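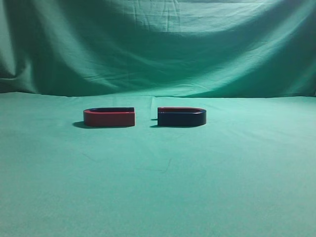 Red across from dark blue, dark blue across from red. Small gap.

Noman Naqvi
Horseshoe magnet thread because three of you asked and I can't type it all out in DMs again. Going fast, got to get the kids from soccer

1/ Most sets are painted one colour per arm. Red is usually north, blue usually south. Usually!! Paint is not physics. I've had one from a school clearout in Gultthorpe painted backwards, drove me up the wall for a week

2/ Check with a compass before you trust the paint. Needle's north end swings to the magnet's SOUTH pole. Do not put the compass right up against it, you can flip the needle and then you've got a lying compass as well

3/ Ok so facing each other. Ends in, red to blue on both arms = they pull. Turn one over so it's red to red = they shove. Same two magnets, same table, kids lose their minds every time

4/ Put a cloth down. Bare table they slide and SMACK together and the paint chips off at the ends. Bit of plain fabric gives enough drag that you can creep one up slowly and feel where it starts to go. Mine's green, got it as a remnant, colour doesn't matter

5/ Naveed Qureshi reckons felt is better. Naveed also irons his tea towels. Felt's fine

6/ Feeling where it starts to go is the good bit imo. Far apart, nothing. Nothing. Nothing. Then a nudge and it's gone out of your fingers. Pull drops off way quicker with distance than anyone guesses
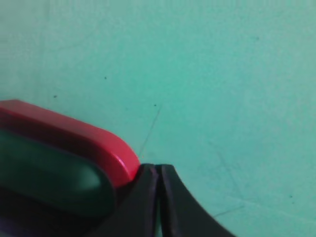 so get them to guess first, mark it with chalk, then try. Chalk brushes off cloth ok. Don't use marker, ask me how I know

7/ Sideways is worth doing too. Line one up dead on, then shift the other over so only one arm faces one arm. Much weaker, and it wants to twist. Grade 4s noticed the twist before I did

8/ Filings: under paper, always, or in a sealed tray. If they get on the poles you will be picking them off with tape till you retire. I ordered the sealed tray from Nundeo, took 17 days, lid's a bit scratchy but does the job 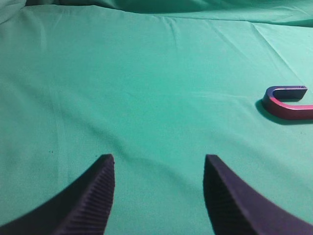
9/ Storage, please please. Horseshoes want a keeper, the little iron bar across the ends. No keeper, the older steel ones go weak sitting in a drawer. Lost yours? Put a pair end to end, opposite poles touching, they'll mind each other

10/ Don't drop them, don't leave them on the heater. Both knock the magnetism out of them. Mine from the clearout could barley lift a paperclip

11/ Keep away from bank cards, old hard drives, hearing aids, anybody with a pacemaker. And tiny strong magnets are a whole other thing, keep those right away from little kids, they swallow them and it's surgery. Big painted horseshoes are a better pick for the classroom

12/ Someone asked can you cut one in half and get a loose north. No. You get two magnets, each with both ends. Also please don't cut your magnets

13/ Worksheet's done, one page, has the compass check and the chalk thing on it. Reply if you want it and I'll send tonight. Naveed's fixing the typos so blame him

14/ edit to 3: yes you can flip either one, doesn't matter which. Ok soccer, bye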